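Visit to the software lab, Grollau, May 31, 2018

We came to Grollau mainly to see the planner from Torkumen. One process plans for both arms, so a path is rejected already before the grippers come too near each other. It replans every 100 ms.
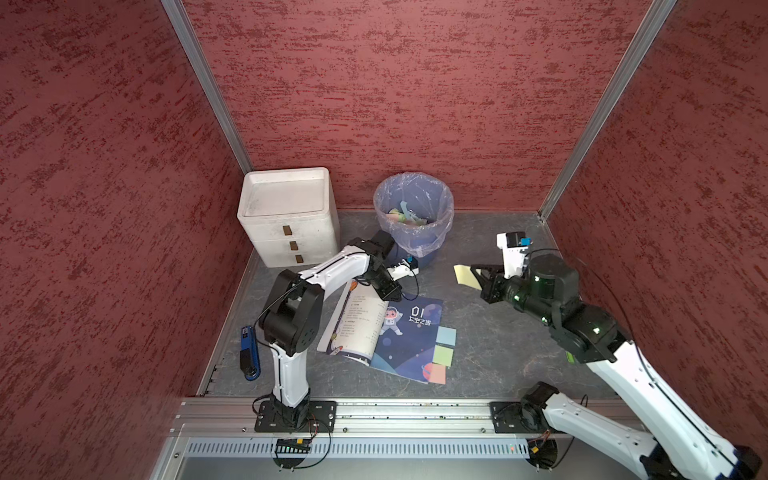
Two arms on one rail, with a sticky note in the right gripper.

After coffee we asked about perception. Thin paper gives poor depth values, and the team therefore finds the note edges in the wrist camera picture. The labeling tool is Cledex, with 189 labeled runs since January. I would have liked to see the failed runs also.
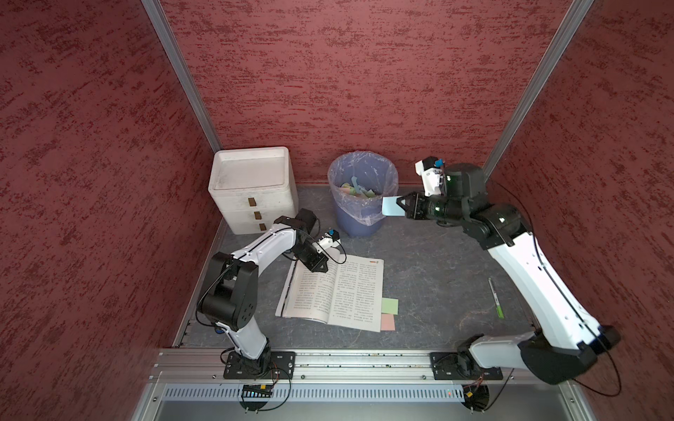 Blue note at the wastebasket, left gripper over the book.

The logs are open to guests on request. Next visit is Midtbø.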